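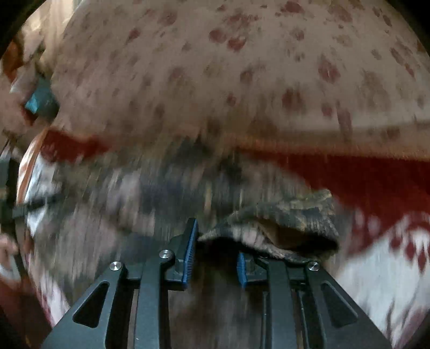

Attached to the first post, Oct 27, 2023

Home Textiles > Laundry and Care > Dark paisley throw, wash it or leave it alone??

mapleandmoth
Hi all, longtime reader, don't post a lot. I got a piece of dark paisley tapestry fabric at the Brokton flea market back in June (37 dollars, and I didn't even haggle, I just wanted it) and it's been folded in a closet ever since because it smells like somebody's basement. Now it's getting cold and I want it on the bed for the winter. No tag, no label, no clue what the fiber is. The seller thought cotton, but she also thought it was from the twenties, so, you know.

Do I wash it? My mom washed everything on warm and hoped for the best, and I grew up with a lot of pink socks.

Riltonlow_Ray
Wash it. Cold, gentle, a color catcher sheet or two, done. People on this forum treat every scrap of cloth like it belongs in a museum. It's a bedspread!

quilt_goblin
Please don't just throw it in, Ray's luck is not everybody's luck. Do a bleed test first. Damp white rag, press it on a dark part for a few minutes, look at the rag. Then do the same on each of the other colors, and do the back too. I skipped the back once on a table runner and I'm still mad at myself.

Riltonlow_Ray
I've been washing thrift store fabric for 13 years and lost one curtain.

quilt_goblin
And how many did you dye gray and decide you liked it that way

Riltonlow_Ray
ok, fair. Two.

mapleandmoth
Lol. OK, I did the rag thing tonight. Front was clean, back left a little brownish smudge. Is that dye or is that dirt? It really could be either with this thing.

hunduritz_hill
Try a drop of dish soap on the next rag. It won't settle it for sure, but if the smudges keep getting lighter on the same spot I'd lean dirt. Also, have you tried just airing it out? I hung a wool one on the porch for 3 days, out of the sun, and the basement smell was mostly gone. I never did wash it.

Adeleke
Airing is fine for smell but it does nothing for dust, and if you're sleeping under it you want the dust out. Vacuum it through a piece of window screen, both sides, low suction. Then decide.

mapleandmoth
Window screen is genius, I have a whole torn one in the garage!

Other question while I've got you. What do you put under a dark piece like this? I've got it on my red and white floral blanket with the pale floral pillowcase, and my sister says that's way too much pattern for one bed. I kind of love it. But now I'm worried about the dark color rubbing off on the blanket, because I'm a lot more attached to the blanket than I am to the paisley.

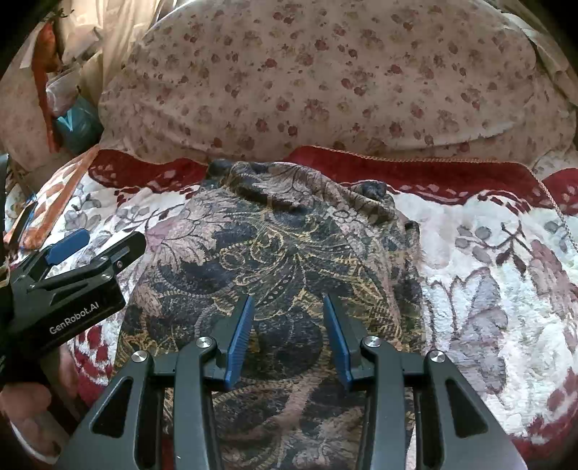 Corrado Rinaldi: I'd worry more about rubbing than about washing, to be honest with you. A dye can pass the wet rag and still come off dry, just from people sitting on it. Take a dry white cloth, rub hard, twenty strokes or so, same spot. If anything shows up, put a plain sheet between the two and you can stop thinking about it. As for the patterns, your sister is wrong. Florals and paisley have been sharing beds for a very long time.

quilt_goblin
Seconding the dry rub, I should have said that. And disagreeing on the patterns, sorry Corrado! I'd want something solid in there, a cream coverlet maybe, so your eye gets a rest.

Riltonlow_Ray
1,273 posts in this section and we still can't agree on a blanket

hunduritz_hill
Team pattern here. Put a striped one on too.

mapleandmoth
Dry rub is tomorrow's job, then the screen and the vacuum. If I do end up washing it, would you do the tub or the machine? My tub is tiny and my back is terrible.

Adeleke
Tub. Don't wring it, roll it in towels.

Riltonlow_Ray
Machine.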